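I reached Hortensia Ulloa at four in the afternoon my time, which was breakfast time for her, and she apologized for chewing. I didn't mind a bit! I'd been trying to pin her down since March, after someone in our alumni group mentioned that she had left a perfectly good engineering job to go back to school at 46, in another country, in a language she was still learning off flash cards.

She finished her master's in water engineering at Kastomby two years ago and now does drainage work for Gonell, a small consulting outfit.

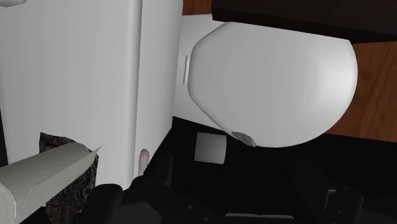
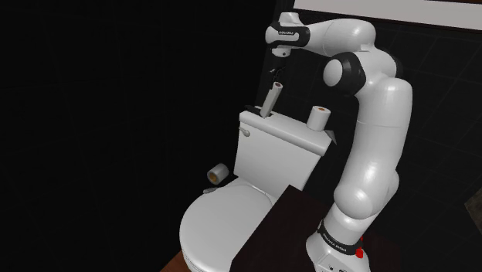
Xóchitl Ventura remembers the first week a little differently from the way Hortensia tells it. In her version Hortensia wasn't shy at all, she just kept asking the lab what time people went home, and no one would give her a straight answer.

"Well, that's true," Hortensia said when I read her that. "I'd had a job for half my life. I wanted to know when the day ended!" In the end she picked seven in the evening and stuck to it, and after a month or so a couple of the younger students started leaving at seven too.

I asked about the money, because everyone asks me about the money when I write these things up. She had the Solen scholarship, which paid her tuition and a monthly amount that she describes as "fine if you like cabbage." She applied twice. The first time, her research plan ran to 21 pages, and she's still a bit embarrassed by it. "I put in everything I knew. I think I put in the history of the culvert." For the second try she cut it down to four pages and had Cristóvão Figueiredo mark it up, and he crossed out most of page one.

Her thesis was on small farm ditches, and how badly they drain once the banks start to slump. She measured 119 of them, mostly by bike, with a folding ruler and a notebook in a sandwich bag. (I asked if there wasn't a fancier way. There was, she said, but it was booked.) Her adviser wanted the whole set done again after the fall rains, and she tells that part of the story in a much lower voice.

"I cried in the bike shed," she said. "Then I went and bought better gloves."

The language was the harder thing. Classes were in English, but the farmers didn't speak it and neither did the woman at the housing office, who Hortensia says taught her more than any textbook did. She'd go in with a question about her heating bill and come out with six new verbs. By her second winter she could phone a farmer and ask to walk his field, though she wrote the whole call out first and read it off the page.

I wanted to know what she'd tell someone thinking about it now, at her age or any age. She took a while over that one, and I could hear dishes.

"Write to the lab before you apply," she said. "Write to the students, I mean, the professor will be nice no matter what. Ask them what they did last weekend. If they all say they were in the lab, you've learned something."

She's hoping to go back for a visit next spring, partly to see Xóchitl and partly to look at ditch number 48, which had a bend in it that never matched her model. She has a new idea about that bend. She explained it to me for quite a long time, and I've left it out, but she says anyone from the Lacson reading group who wants to argue about it can write to her directly.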